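**Landmont gripper back on the bench, June 15, 2020**

Quick one from the Landmont workshop. The hand-held gripper is being looked over this week after 55 days of near enough daily use. Bjartur Kragh has the job, same as in May.

Both fingers get checked for play at the screws, then the jaw is opened full and left there while he looks along the inner faces.

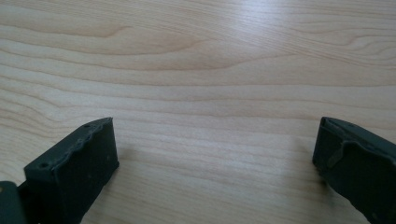

Kragh wants 4 new screws in before anyone borrows it again. Old ones are going in the bin, dont put them back in the drawer please. The spares come from Brikell, order no. 372, and should of been here already.

Edges of the fingers are next. He rates them as ugly but sound, and won't be filing anything down until the spare pair is printed.
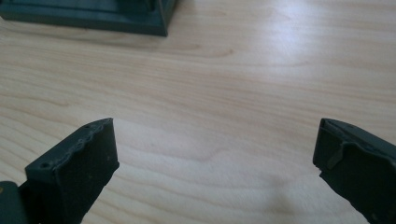
Fingers wide open on the bench, left one with the bumpy edge.

Eyvindsson have asked for the same check on theirs. Answer is yes, but after ours. Cleaning is a dry cloth only, no spray near the pads, and pick off any threads with tweezers. Pulling by hand lifts the pad, as we found out last month.

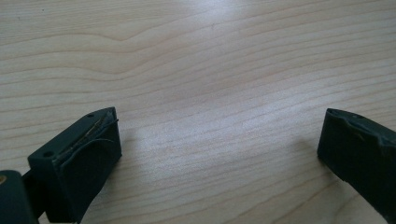

Pale strand along the top of the left pad.

Next full check at 700 hours, log sheet is on the hook by the door. Anything loose before then, tell Bjartur.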